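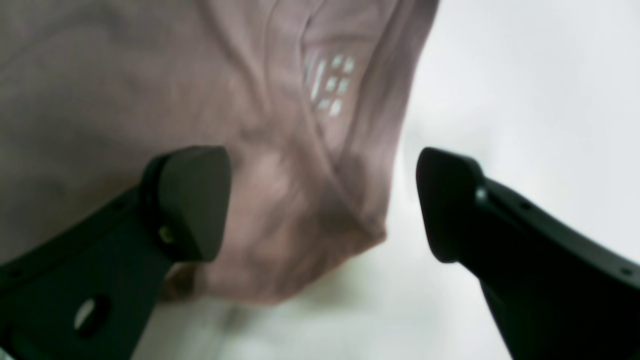

# The Vallolora top in dusty pink

I've been selling clothes long enough to get picky about pink, and most of it is either bubblegum or baby shower. The Vallolora is a muted, rosy, slightly gray sort of pink, somewhere near mauve, and I love it! Depending on the light it can lean toward taupe (I've had emails asking if I stock two colors - I don't, it's all one dye lot from Dimbridge).

There's a small white print on it, and that's it for decoration. No rhinestones, no slogan.

**How it feels**

Soft, and it drapes well. It also creases, so if you like a crisp look you'll want to give it a quick steam. I wear mine straight off the chair where I dumped it the night before and I think the wrinkles suit it, but my standards on weekends are low.

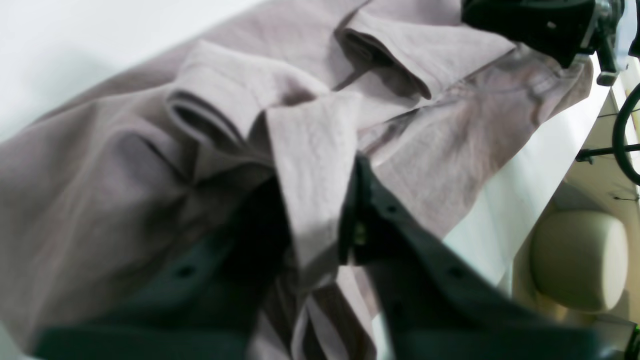

**Washing**

Cool wash, inside out, and please pull the sleeves back through first! They love to roll up on themselves, and then you get those stiff damp tubes that take forever to dry. I lay mine on a table, smooth it with my hands from the middle out, and leave it alone. It can go in the dryer on low, but 90 minutes on high will cost you a size. Ask me how I know.

**Sizing**

It runs a little roomy. If you're between sizes, go down, unless you want to wear it over something (I do, from September on). The Sutherland fits closer through the shoulders if that's what you're after, and the two come in the same size range.

**Ordering**

We had 400 made for this run and roughly 50 are left, mostly smalls and the very biggest size. Each one ships folded in a Plako paper mailer, no plastic. Exchanges are free as long as you haven't washed it yet - just put the slip back in the mailer and write the size you want on it.

Gray and navy are on order. I'll add them to this page when they get here.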